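Frequently Asked Questions - Porkotel Hanging and Crane Scales

Ordering and calibration questions for the Cimedell range are answered on a separate page.

Selection

What capacity should I choose?

Take the heaviest load you expect to lift, add the weight of the hook, slings and any spreader bar, and choose the next capacity up. A scale used close to its limit all day will need calibration more often than one used in the middle of its range.

What is the difference between capacity and safe overload?

Capacity is the highest load the scale will display. Safe overload is the highest load the cell can take without a permanent shift in zero. It is not a working limit. If a scale has been loaded past capacity, take it out of service and have it checked before further use.

Can one unit be used for both small and large loads?

Yes, on dual range models. The display changes to the coarser division when the load passes the lower range and returns to the finer division only after the scale goes back to zero.

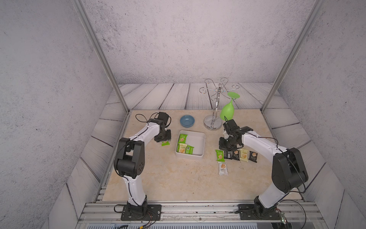
Are the scales approved for trade use?

Only models with the suffix T on the data plate. All other models are for internal checking, process control and freight estimates. A standard model cannot be converted to a T model after delivery.

Can the scale be used outdoors?

The alloy housing is sealed against rain and dust. It is not sealed against pressure washing. Wipe it down with a damp cloth and keep solvents off the display window.

Operation

Why does the reading drift in the first few minutes?

The load cell and amplifier need time to reach a stable temperature. Allow 13 minutes after switching on, or longer if the scale has been moved from a cold store to a heated building. Zero the scale again before the first weighing.

Why will the display not settle?

The load is swinging, or the hold filter is set too low. Filter levels run from 1 to 3. Level 3 is slowest and suits loads on long chains.

How long does the battery last?

A full charge gives 44 hours with the backlight off. Radio remote displays reduce this - by how much depends on the update rate. The low battery symbol appears well before shutdown, and readings stay within tolerance until the unit turns itself off.

Can I use my own shackle?

Yes, if the pin diameter matches the eye and the shackle is rated at or above the scale capacity. A pin that is too thin loads the eye at one point and causes errors.

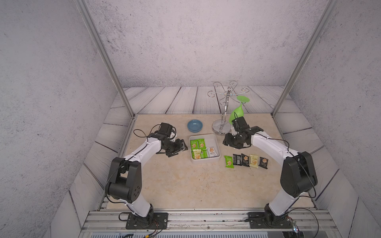 SERVICE AND SPARES

How often is calibration needed?

Once a year for normal use. Foundries and scrap yards should allow for twice a year.

Where are the scales repaired?

At the Zaltthorpe workshop. Units bought through Atanasov should be returned to Atanasov, who will book them in and arrange carriage.

How do I read error codes?

Err 1 is low supply voltage. Err 2 is zero out of range at startup - remove the load and restart. Err 4 is a load cell fault and needs a workshop repair.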